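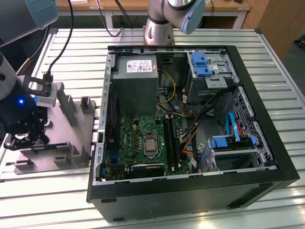
Mustwood Refurb Bench: Open-Case Inspection Checklist
Revised January 24, 2022. Comments are from the bench. Ignore them at your own expense.

Before the side panel comes off

1. Power cord out of the wall. OK
Comment: Out of the wall. The switch on the back doesn't count, however firmly you pressed it.

2. Hold the power button for 3 seconds with the cord out. OK
Comment: Feels silly. Do it anyway.

3. Tower on its side, opening up, all of it on the table. OK
Comment: We had one go over the edge in November. The floor was fine.

Inside the case

4. Power supply label readable, housing closed. OK
Comment: Never open the power supply. If you think you have a good reason, go get lunch.

5. Yellow-and-black power cable: no nicks, no scorching, not pinched. RECHECK
Comment: Follow it by hand along the whole length. Looking at it from a chair is not following it.

6. Processor seated, retention frame locked. RECHECK
Comment: Whoever wipes the top, please also wipe the thumbprint you leave afterward.

7. Both memory slots free of dust and old labels. OK

8. Expansion card pushed all the way in. OK
Comment: "Nearly in" has its own shelf at Clirkard, where they send our returns.

9. Blue drive latches closed, SATA cable clear of sharp metal. RECHECK
Comment: The latches are plastic and hold grudges. Don't use a screwdriver on them.

10. Drive cage edges. CAUTION
Comment: Bare steel. Band-Aids are in drawer 2, which should tell you how often we need them.

Closing up

11. Loose screws found and matched to holes. NOT DONE

12. Work order 576 stays open until all rechecks are signed off.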